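Support > Furniture > Tables > Ticket 802

Search tickets Go

Subject: Drokcombe table, white top, sheets sliding toward the near side and a rocking leg
Product: Drokcombe table, rounded corners, white
Opened: September 7, 2024
Status: Open, waiting on parts

First message

Hi! I bought the Drokcombe from Sumeter for our craft and sorting room and I love how it looks, so please read this as coming from a happy customer with one annoying problem (well, two, but I think they're related). The table rocks, and anything flat I lay on it creeps toward me while I'm working. Paper does it, folders do it, and the big green sheets I use for laying out patterns do it worst of all.

I put the table together from the booklet, legs first, then flipped it over with a neighbor's help. All the bolts went in without a fight. It didn't rock that first evening, or if it did I was too tired to notice! The next morning I leaned on the near side and felt it dip, then it came back up when I let go. There's a little knock when it does that.

The room is half unpacked, with cardboard boxes down on the floor by the left side of the table, so I did wonder if a leg was standing on a scrap of packing. I got down there and looked. It wasn't, but I found a piece of tape I'd been missing.

Log of what I've tried

Try 1. Tightened every bolt with the key that came in the bag. The far legs were already snug. The near left one took another half turn and then stopped. Still rocks.

Try 2. Turned the whole table around so that the near legs became the far legs. This was a pain with the boxes there. The rocking moved with the table, so I don't think I can blame the floor, although I'd really like to. I turned it back afterward.

Try 3. Wiped the top with a damp cloth, let it dry, then wiped it again with a plain dry one. I had a theory that there was some sort of film on it from the factory. The sheets still wandered, maybe a little slower. I wouldn't swear to that.

Try 4. Put something darker green partway under the edge of the pale green sheet, because your chat person suggested something with a bit of weight and drag to it. This is the first thing that helped at all. I left it that way and carried on working.

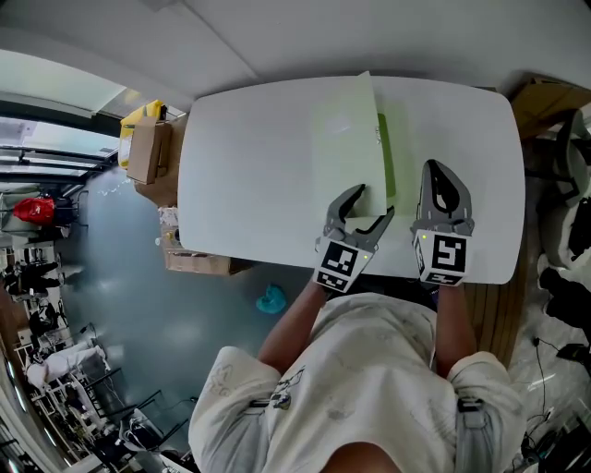 With a sheet lying flat I can get a fair amount done before I have to pull it back where it belongs. If I lean my weight on the near edge I'm back where I started, so I've been trying very hard not to lean. I'm a leaner by nature, so you can guess how that's going.

Try 5. Folded a bit of cardboard under the near left leg. The rocking stopped! Then I bumped the table while moving a box, the cardboard shot out and the rocking came back. Tried a thicker fold and now the table rocked the other way, corner to corner.

Try 6. Took the near left leg off and looked at the foot. There's a screw-in glide on it, same as the others, except that this one won't turn in either direction. The other glides turn with my fingers. I think that's the culprit, but I didn't want to put pliers on it and lose the warranty.

Reply from support

Thanks for the detailed log, it saves us a lot of back and forth. Please leave the stuck glide alone for now. Could you check the name molded into the underside of the foot? We've used feet from two suppliers on this table and the replacements aren't interchangeable. Please also confirm that the washer is between the leg plate and the top.

My reply

Foot says Braltik. Washer is there on all of them. I took the leg off again to be sure, and the plate sits flat as far as I can tell with a ruler.

Also, a question while I have you — would a desk mat hurt the finish? I saw a Madigan one I liked but the backing is rubber, and I've had a rubber mat leave a yellow shadow on a white dresser before. I'd hate to do that to this top. It's so nice and bright and I've been babying it.

Reply from support

A Braltik foot is what we expected. We're sending a full set of glides so the heights match, and you can throw the old ones out. On the mat, we'd avoid rubber backing on the white finish. Felt or cork is fine.

My reply

Perfect, thank you! Cork it is. I'll fit the glides as soon as they turn up and write back on this same ticket. If the sheets still slide once the table stands level, is there anything else I should check, or is the top just slippery? Please don't close this yet.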